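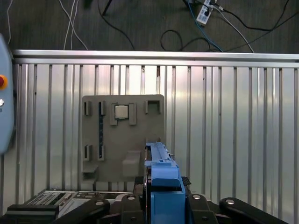

Slow Hands, Loud Amps

The first thing to know about Narkach is that they own a tuner. They would like this made public. After the reviews of their debut, which used the word "molten" so often that the bassist's mother asked if somebody had been burned, the trio bought a good one and have been pointing at it between songs ever since.

Their second album, Stavari, comes out in December. It has 4 tracks. The shortest would take up most of a punk band's set, and the longest, "Echeverría," opens with a single chord that guitarist and singer Ritva Manninen holds until you start wondering about your own electric bill.

"I wanted to see how long I could stand there before Drums got angry," she says. Drums is the drummer. He has a name, but he has asked for it to be left out of print until his landlord stops reading music magazines.

We meet on a Friday at the rehearsal room, where the band is trying to cut "Echeverría" down to something a festival will allow. The festival has given them 30 minutes. The song, as played that afternoon, leaves them enough of that to say thank you and maybe tune. Manninen proposes dropping the second verse. There is a pause while the other two try to remember whether there is a second verse.

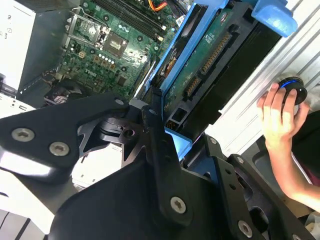

What Stavari has over the first record is air. The debut piled fuzz on fuzz until the cymbals sounded like they were being played in the apartment next door. This time you can hear the room, and the bass has edges. On "Rirkon," the one song that could be called fast, there's even a guitar solo with a beginning and an end, and a little shaker part that Manninen denies playing, though she is the only one credited with percussion.

The lyrics are harder to defend. "Rirkon" concerns a mountain that eats bells. "Salt Cousin" concerns a cousin. The title track has six lines, four of them the same, and it's the best thing here: a slow, rolling riff that keeps threatening to turn into a waltz and then loses its nerve.

The first pressing is 801 copies. The plan was 800, but Manninen's aunt called late.

Before I leave they run "Echeverría" one more time, with the clock on. Drums comes in early, gets a look, and goes back to waiting. Somewhere past the middle the chord finally changes, and I feel it in my fillings. They come in two minutes over the limit. Manninen thinks they could skip the thank you.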